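Folders wanted – come and fold with us at Bekham

Do you have opinions about towels? Can you roll a T-shirt so it stays rolled? We're looking for people to join our January folding sessions, and we'd love to hear from you whether you're the neat one in your household or the one who stuffs everything in the drawer and hopes for the best.

Each session runs for 3 hours in Room 204. You'll sit at a table with a basket of coloured cloths and work through them your own way – flat folds, rolls, halves, thirds, whatever your hands like doing. We want everyday habits, and everyone's are different (it's fascinating, we promise!).
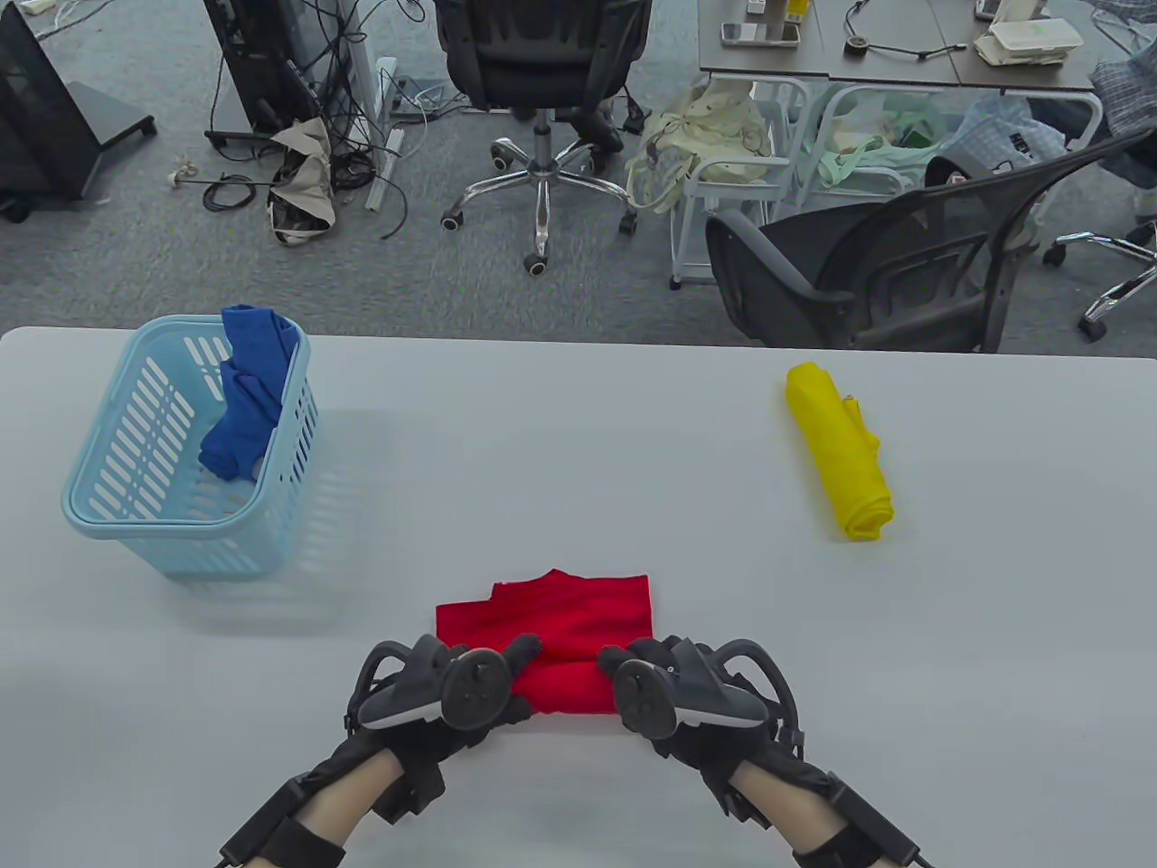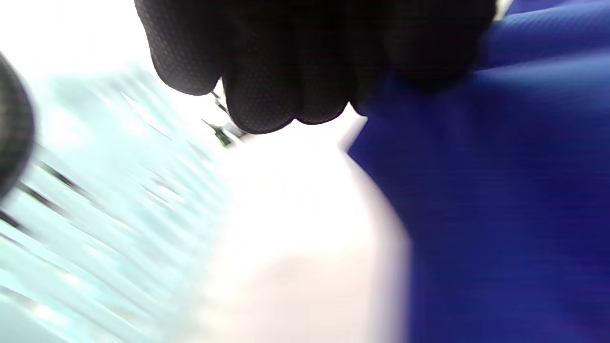 Folding session at Bekham: red, yellow and blue cloths on the table, and the blue one close up.

You'll need to be 18 or over and comfortable using both hands at a table for a good stretch, with breaks whenever you want them. Left-handers are very welcome – we never get enough of you. No experience needed, and you can come for one session or up to seven.

We'll cover your parking or bus fare, and there's tea, coffee and a decent biscuit tin in the kitchen down the hall.

To put your name down, send a short note to Despina Triantafyllou at the Bekham front desk with the mornings or afternoons that suit you. Tell us how you fold a fitted sheet, if you do. Abilio Cuesta looks after the bookings and will get back to you with a time.

Posted 1 December 2025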